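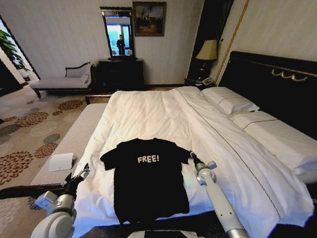
Fig. 1 - T-shirt laid out on the duvet, right gripper at the sleeve.

Working to a rulebook: our hotel room project

When our group picked "good practice for robots in guest rooms" as a topic, I thought we'd be reading for a term and writing up the reading. We did read a lot (the Serisent course notes alone took me most of March), but the bit I learned from was trying to turn those pages into rules that a two-armed robot and the people standing near it could follow in a furnished room. So that's mostly what I'm going to write about!

What we started with

Our first draft was called the Badawi rules, after the building our lab is in, and it was far too long. It had a rule for everything, including where to put your coffee. Our supervisor told us to cut it to what somebody could remember with a robot moving in front of them, which was fair. The version we ended up with, Minico, fits on one side of paper.

The rules we kept

Speed came first. Near people or soft furnishings we capped the arms at 400 mm per second, and anyone in the room had to stay at least 1000 mm back while they were powered. We argued for ages over that second number - I wanted more, but in a bedroom with a bench and a chaise longue you run out of floor pretty quickly.

Next was guests' belongings. Clothes count as belongings even if they look like they've been dropped, so the robot may lay out or fold a garment on the bed but may not move it to another room or put it in with the hotel linen. This sounds obvious until you try to write it down. Is a towel over a chair a belonging? We said no, unless there's something wrapped in it, and then a person has to check.

Last was stopping. There had to be 2 people who could each reach a stop button, and either could press it without giving a reason. I like this one best because it took the awkwardness out of it. On the Thursday session I pressed mine over a fold in the duvet and we just reset and carried on.

Seats and other awkward surfaces

Sasport, the checklist we borrowed our layout from, assumes things get picked up off a hard flat top. Padded seats were a gap, so we added a line about them: come in slowly, keep the fingertips clear of the armrests and don't press down into the cushion.
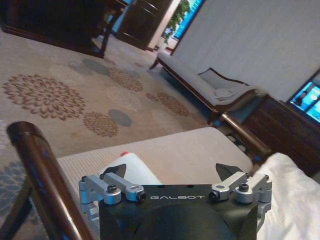
What I'd change

Our log sheet needs redoing. We ended up with 2228 lines in it, and about half only say "ok", so I can't tell which rule was being checked. I'd put a rule number beside every entry and make people write a few words. I'd also like someone who cleans rooms for a living to read Minico before anybody else uses it, and I've asked if the next group can set that up.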